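Sirnside 2 is out, and the replay tool is finally fast

If you've ever waited over lunch for a batch of kitchen episodes to line up, this one's for you! Sirnside, our trajectory alignment and replay package, got a complete rewrite of its time-sync module in May, and the difference is huge. Shabani Shirima ran it over 3,000 handheld gripper episodes and had every one of them aligned before her coffee was finished. The old version needed a night.

The big change is that gripper width and camera pose now share one clock, resampled at 60 Hz, so you can scrub through a grasp and see both curves move together – no more guessing which of the two is lagging.

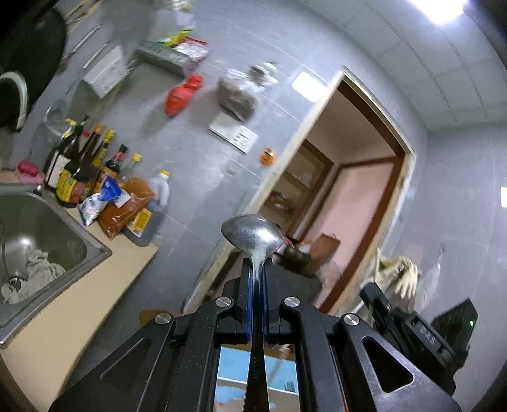

Dennis Odera has been working on the part I'm most excited about, the slip flag. It looks at jaw width over a short window and marks any stretch where the fingers keep closing after contact should have settled. Thin, shiny things like cutlery used to drown it in false alarms (reflections throw off the pose tracker, and the old flag trusted the tracker far too much). The new one weighs the two signals separately, and he's tuned it on 2,000 hand-labeled grasps from the Fladcombe set.

Still rough: the config file format changed, so old Brelanetti presets need converting. Run the migrate command first and keep a backup. Bug reports go in the usual tracker, and Dennis would love to see episodes where the slip flag gets it wrong.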